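# Kindex hand-held gripper kit, on the floor

March 18, 2021

Gallery page for the Orkano Kindex. Long-term loan kit, review still being written, notes go up as they get typed. Hand-held grippers, no arm — you do the job yourself, the kit records it, the software turns it into training data.
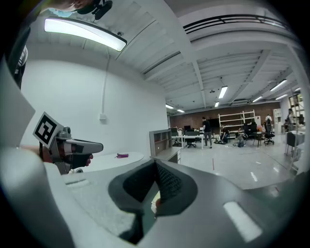

One reader of the December post objected that hand-held kits are a detour, that anybody who wants robot data should drive the robot and be done with it, and that the price of a Kindex would go a long way toward a used arm. Fair point on the price. Less sure about the rest. We ran teleop for most of last year and the slow part was always the arm: homing it, clearing faults, waiting for the one person who knows the password. With these you pick one up and start. Bad takes are cheap. You throw them out and go again.

**In the photo:** Marker side up on the gripper in hand, other unit close in. Round table ahead, one small purple thing on it.

Rest of the page is the notes that go with it. In the order they were written, more or less.

## What's in the kit

Pair of grippers, chargers, spare pads, a sheet of printed markers, one hard case, one USB cable that's too short. Foam in the case is cut well. The lid latch is not great, ours popped open on the stairs the first week. Nothing broke.

Spare pads come in a little zip bag with no label. Soft ones and firm ones mixed together. You have to squeeze them to tell. Orkano says the newer kits have them sorted, didn't see it ourselves.

The kit is $4,000 to buy. Loan terms are a $2,000 deposit, which comes back when the case goes back complete. Complete means the zip bag too. Read the loan sheet before signing, the return shipping is on you.

No stand. You will want a stand. Ours live on a towel at the end of the bench.

## Hold and weight

Fine for short stretches. By the end of a long session the wrist knows about it, mostly on the thumb side. Swapping hands helps. Taking breaks helps more. The balance is toward the fingers, so when you reach out over a table the nose wants to drop, and new people fight it and get tired. Elbow in, tuck it against your ribs between takes.

Small hands have a harder time with the trigger. It's reachable but you end up pulling with the fingertip and the close gets jerky, and jerky shows up in the data right away. There's a shim in the spares that brings the trigger closer. Not mentioned anywhere in the manual. Found it by accident, thought it was packing.

Left-handed use: works. Release button is on the wrong side for your thumb, so you reach over with the other hand or learn to live with it.

## Fingers and pads

Firm pads for boxes, blocks, anything with a flat side. Soft pads for everything else. Soft ones pick up lint like crazy, wipe with a damp cloth, let dry, don't use alcohol (manual says so, we did it once anyway and the surface went tacky for a day).

Pads slide on and click. The click is quiet. If you don't hear it then it isn't on, and it will come off inside somebody's mug.

Good grips so far: cups, sponges, tape rolls, small cartons, folded cloth by the edge. Bad: anything thin lying flat. Coins, cards, a single sheet of paper. You can get a card by dragging it to the edge of the table and pinching there, and the kit records all of that happily, but whether your robot can do the same is another matter.

Wet things — didn't try. Housing isn't sealed.

## Markers

Print is matte, thank goodness. Our first homemade set was glossy and under tube lights it was hopeless, tracking dropped every time the gripper tipped back. The ones in the kit hold up better. Keep fingers off them. Grease builds up faster then you'd think and the corners go first.

If a corner lifts, replace the whole marker. Don't tape it. Tape shines.

Re-run the calibration after replacing one, even if you're sure you put it back in the same place. You didn't.

## Flinis

The software. Flinis 2 came out while we had the kit, so part of this was done on the old version and part on the new, and the new one is a lot better. Old one lost the last take if you closed the laptop lid. New one doesn't.

Good things:

- Starts recording off the trigger, double squeeze. No walking back to the laptop.
- Bad takes get marked with a long squeeze and go to their own folder.
- Preview is quick enough to check between takes.
- Export does what it says. Folder names are readable.

Not so good:

- Task names can't be changed after the first take. Spell it right. We have a whole folder called "stack_cusp".
- Disk full warning comes up after the disk is full.
- Sound on double squeeze is the same as the sound on long squeeze. Everybody complains about it.
- The update wants admin rights every time.

We have 2,566 takes kept on this kit as of this morning's export. That's kept, not recorded. The rejects folder is its own thing and it's large, mostly from the early days when people were learning the trigger.

## Setting up a spot

Any table at a decent height. White tops are OK. Round ones are better than we expected, you can walk around and come in from different sides without knocking a corner with your hip, and it gives the data more variety without anyone having to plan it.

Leave room behind you. Backing up with a gripper in each hand and a chair in the way is how the first scratch on our unit happened.

Overhead tubes fine. Direct sun through a window, not fine, we pull the blinds. Shiny floor wasn't a problem for tracking in our space, Orkano's setup page warns about it though, so test yours first.

Other people moving around in the background: leave them be. Early on we kept asking everybody to clear out before a run and it made us very unpopular. The takes with people walking around came out just as usable as the empty room ones. The kit doesn't care.

Clear the table of whatever isn't in the task. Or don't, if you want clutter, but decide before and write it in the task name. Sorting that out later is a miserable afternoon.

## The Tatlı set

Comes as an add-on, case of props from Tatlı. Play food, little cups, trays, some blocks. Meant for pick and place and simple kitchen-type tasks. Nice stuff, chunky, easy to grab, colors don't fade. Bit too easy to grab if you ask me. Everything in it is the size of a gripper opening, so your numbers look wonderful until somebody hands you a real onion.

Worth it if you're starting from nothing and want tasks the same day. If you already have a drawer of junk, use the drawer. We mix the two now.

Trays are the best part. Low lip, flat base, don't slide around.

## Battery and charging

A unit lasts a session, no drama. Charge light is on the underside so you have to pick it up to look, and then you've picked it up off the charger. Silly.

Charge both at the same time or you will end up with one full and one dead, and two-handed tasks need both. Obvious, still happened to us more than once.

Standby drains it. Switch all the way off at the end of the day, hold until the buzz stops. A short press only puts it to sleep.

## Support

Wrote to Orkano about the latch, got a reply the same day and a new latch in the mail. Wrote about the trigger shim, got a drawing. Wrote about the sounds in Flinis and got a polite nothing.

The manual is a PDF with the pages for the old handle still in it. Skip chapter on "grip rotation", doesn't apply anymore.

## Who it's for

Labs and small shops that want a lot of everyday manipulation data and have more people then robots. Also classrooms maybe, students get the hang of it very fast, faster than the staff did here.

Not for you if you need force readings. There aren't any. Not for fine assembly either, we tried screws and gave up before lunch. And if your robot's hand is a very different shape from these fingers, talk to Orkano before you spend the money — the transfer side is where their web page gets vague.

Would we buy it at $4,000? Leaning yes, with the Tatlı case left off. Would like a stand in the box. Would like a longer cable.

## Still to do

- Two-handed folding, towels first
- Firm vs soft pads on the same task, same person
- Drawers. Handles are awkward with these, want to see how awkward
- Ask about the sound thing again
- Rename stack_cusp by hand if Flinis will let us re-import

Questions go in the comments below, they get read at the end of the day when the units are charging. Loan requests go to Orkano directly, we can't pass ours on, the deposit is tied to the case number.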